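Notebook, laundry and folding, second room
April 23, 2019
Written by Ermira, read by Benito before lunch

I start with what was left from the last entry. The question was if we should fold the knitted things on the table or on the bed. Ankica wants the table, and she has good arguments for it: the height is better for the back, and the surface is hard, so the edges come out straight. I want the bed, because our guests and the people we write the care sheet for do not have a big table free. They fold on the bed, like me at home. We agreed to do both for this week and write down what happens.

The table first. I folded the gray cardigan, the green one with the buttons and two thin pullovers. All came out flat. The sleeves were the easy part. With the green cardigan I had to open the fold two times, for the reason that the buttons made a hard line under the cloth and the top layer did not lie quiet on it. Fatos showed me how he does it: he closes only the first and the last button and turns the cardigan face down before anything else. It is better like this. I will put it in the sheet as step one for everything that has buttons.

Dimensions of the folded pieces on the table, against the board: the board is 227 mm wide, the old one from Todato. The thin pullovers fit on it well. The gray cardigan was wider on one side by the width of my thumb. I did not correct it.

Then the bed. I did not change the bedding for this, it is the printed one which was already there. Fatos asked if the print does not disturb the eyes when one looks for the edge of a garment. For light colors maybe yes, and for red surely not. I made the bed smooth with the hands, pulled it toward the foot and began from there, standing.

What I noticed on the bed, in the order I wrote it on the paper:

The mattress gives way under the hand. When I press the fold to make it sharp, the whole thing goes down and comes up again, and the layer on top moves a little. On the table the press helps, on the bed it makes things worse. It is better to stroke from the middle to the outside with the flat hand, and not press at all.

The layers do not want to end at the same place. One side I can make straight, and then the other side is the one where all the mistakes collect. I tried to divide the mistakes between both sides and this was a bad idea, both sides looked poor.

Fuzzy knit holds on to itself. This is good for the stack and bad for corrections. If I want to move the top layer by a finger, I must lift it fully and lay it down new. Pulling makes only waves.

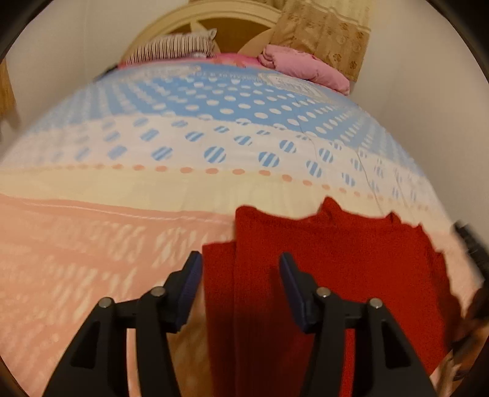 The red one is the most difficult in the basket, and for this reason I keep it as the test piece. Despina says we should throw it out of the test, her opinion is that a piece which never comes out well teaches nothing. I do not agree. The thin pullovers come out well with any method, so they tell me very little about the method. With the red one I can see in a moment if I did the order of steps wrong. Straight side first, and then I have a look at the upper edge. When the upper edge stands up in a point, there is too much cloth inside and I folded too early, before the inside was smoothed out.

So the rule for the sheet, first version: smooth, fold, smooth, fold. I had it before as fold, fold, smooth, and this was copied from the shirts. For shirts it is fine. Knitted things need the hand between the two folds.

Benito read this part and wrote in the margin that the word "smooth" is used for two different movements, one for the bed and one for the garment. He is right. From now I write "flatten" for the bedding and "smooth" for the garment. I did not go back to change the paragraphs above, please read them with this in mind.

About the drawer. Ankica measured the low drawer in the wardrobe, inside it is 748 mm wide, and three board-width stacks go in next to each other with space left for the hand. Four do not go in. She would like to make the stacks narrower so that there are four, but then the cardigans become very high and the drawer catches on them when one closes it. I tried it with the gray one and it caught. We stay with three.

The shelf paper from Etidis is too slippery for knitwear. The stack travels to the back each time the drawer is closed with some force. I put one of the cotton towels under it and it stayed. Ask Despina if she still has the rougher paper she bought in January, it was a brown roll, I think it was standing behind the door of the small room.

Washing, only short. The dark red things go separate also this time. I use the Ostirine powder, 60 ml for a half load, and 1,000 ml of lukewarm water if it is only one piece in the basin. Fatos puts more powder and his things feel stiff to me. He does not feel it. We did not make a blind test and I do not think it is worth an afternoon.

Open points:
The care sheet needs a drawing for the step with the sleeves. My own drawing looks like a fish.
Try the bed again with a thin blanket folded under the garment, to see if the surface is harder then.
Ask at Georgiou if they sell the folding board in a larger size, for the cardigans.
Ankica will fold the red one on the table without reading my notes, so that we have her way also.
Bring back the second basket, it is with the bed linen downstairs.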